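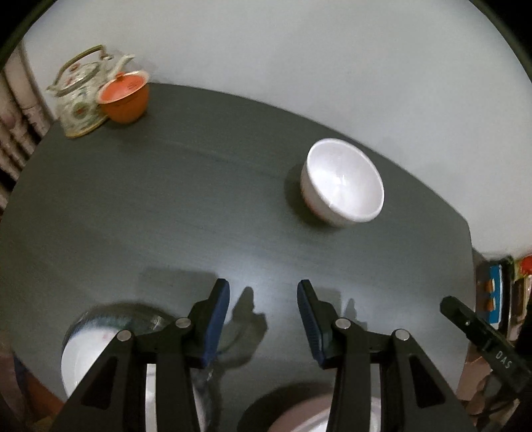
The Stiner Inventory

The results came back at four, and by ten past everyone at the Clillbridge office of Kettani had told everyone else what they were.

Ulla Holmgren was a Harbor. Harbors are calm under pressure and give more than they take. She read this out twice, the second time to the people by the copier who had missed it.

"I could have told you that for free," said Beca Lougher, who was a Lantern and had already changed her email signature.

There were eight types in the Stiner Inventory. Gwawr Gwilliam had got Weathervane, and she had been looking at the word for some time.

"It means adaptable," said Ulla, calmly, giving more than she took.

"It means I point wherever I'm blown."

"It says here you're sensitive to the moods of others."

"Who's in a mood?" said Gwawr.

She took the report home on the bus and read all of it, including the part about famous Weathervanes, who were mostly minor composers. Weathervanes, it said, often agree to things in order to end a conversation. She thought about the timeshare. She thought about the choir, and about Dennis, whom she had dated for two years on the strength of one long phone call.

Her sister was in the kitchen eating cereal for dinner.

"Ask me something," Gwawr said. "Something I'd normally say yes to."

"Can I borrow the car on Saturday?"

"No."

Eirlys put down the spoon. "Why not?"

"I don't have a reason. I'm trying it out."

"Well, I need the car."

"All right," said Gwawr, and went upstairs to lie on her bed.

The follow-up session was in the Flirnar Room, which had the good chairs. Kamonchanok Chantharasri had come in from the consultants to run it, and she asked them to stand in the corners according to type. With eight types and four corners this took a while. Gwawr was sent to share the one by the window with the Anvils, all of whom worked in billing and none of whom moved over.

"Now," said Kamonchanok, "I want each group to tell the room one thing it needs from the rest of us."

The Lanterns needed to be heard. They explained this until the coffee came. The Harbors needed nothing, really, and said so in a way that made people feel awful. The Anvils needed invoices by the eighth.

"And our Weathervane?"

Gwawr had prepared something. She had practiced it in the shower, and it had the word "boundaries" in it. She looked at the room, at Ulla nodding at her before she'd even started, at Beca checking the clock, at the biggest of the Anvils, who plainly wanted his lunch.

"I'm good," she said.

"Wonderful," said Kamonchanok, and wrote it on the flip chart.

Afterward she caught Gwawr at the elevator. She had a folder under her arm and she looked tired - more tired than a person should be at noon.

"Can I tell you something? I've taken it 3 times. I get a different one every time."

"Which one do you put down?"

"Depends who's asking," said Kamonchanok.

The elevator came. It was going up, and they both wanted down, but there was a man inside holding the door for them, so they got in.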